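# Noiphan (grasp planner)

**Noiphan** is a piece of planning software that helps a two-fingered gripper decide where to take hold of soft, flat or folded things, such as wallets, gloves and small purses. It was written by Barry Inskip at the Weton workshop in Erkau, and it has grown a good deal since its first modest release.

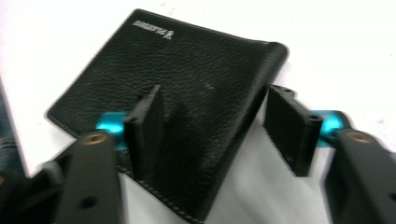 ## How it works

Most grasp planners of its day liked boxes and bottles, and were rather lost when handed a piece of leather. Noiphan begins by looking for any part of the object that stands up from the table, a curled side or a raised fold for instance, and it gives each of these a score for height, width and the room left on either side for a finger. The best three are passed along to the motion planner, which tries them in order (and, if none can be reached, politely asks for another view).

Dark, grainy leather on a bright white surface makes an easy outline to find, though the shadow of a finger pad falling across it can look very much like a crease. Version 2 added a shadow check for this very reason, and many users felt it was the most welcome change of all.

## Training data

The fold detector learned from 1736 short demonstrations recorded with hand-held grippers, most of them gathered in Ukcombe over a long and busy December. Each one is trimmed to the moments just before the fingers close.

## Limitations

Noiphan handles only one object at a time, and it still has trouble with very thin cloth. Planning takes over 30 milliseconds on older computers.

## See also

- Weton motion planner
- Erkau calibration tools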